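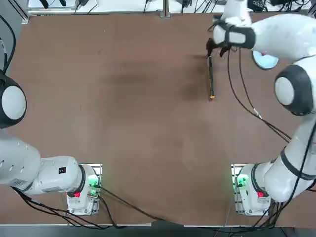
The Pen Test

"Again," said Solène Lefèvre, and she was grinning when she said it.

Ehab reset the counter. They had been at it since lunch, and it was dark outside now, the way it gets dark in December before anyone has thought about dinner. The Aubert fingers had gone first and done pretty well. The Dusham fingers were on now, and the Dusham fingers were lovely!

"You're in love," Solène said.

"I'm impressed. Look how it closes. It doesn't snap at the thing, it sort of settles on it."

The rule was simple. Pick up the pen, lift it, hold it for 19 seconds, set it down, let go. If the pen slid, that was a miss. If it tipped more than a little, Solène called it a lean, and two leans made a miss. She had invented leans on the train to Biltuvley that morning and was very proud of them.

Ehab Tawfik had driven up with four sets of fingers in a cookie tin, each pair wrapped in a sock. He had worked on arms for years – big ones, mostly, that moved car doors – and he still got a kick out of the small stuff. A car door is heavy but it's honest about where it is. A pen will roll away if you breathe on it.

"Ready?" she asked.

"Go."

The fingers came down, opened a bit wide, and closed. The pen went up. Ehab watched the timer and Solène watched the pen, and both of them stopped talking, even though talking made no difference at all.

Nineteen. Down. Open.

"No lean," she said.

"No lean!" He slapped the bench so hard that she made him run it over, in case he had shaken something. It held a second time, too, straight as you please.

She wrote it in the notebook under Hondora, crossed that out, and wrote it under Dusham. The Hondora pair was still in its sock. They had been saving it, because the man who made it had told Ehab on the phone that it would hold a pen 1000 times running and never drop one.

"He said a thousand?"

"He said a thousand."

Solène looked at the clock, then at the tin. She pulled her sleeves up past her elbows and held out her hand for the hex key.

"Then order us something to eat," she said, "and get that sock over here."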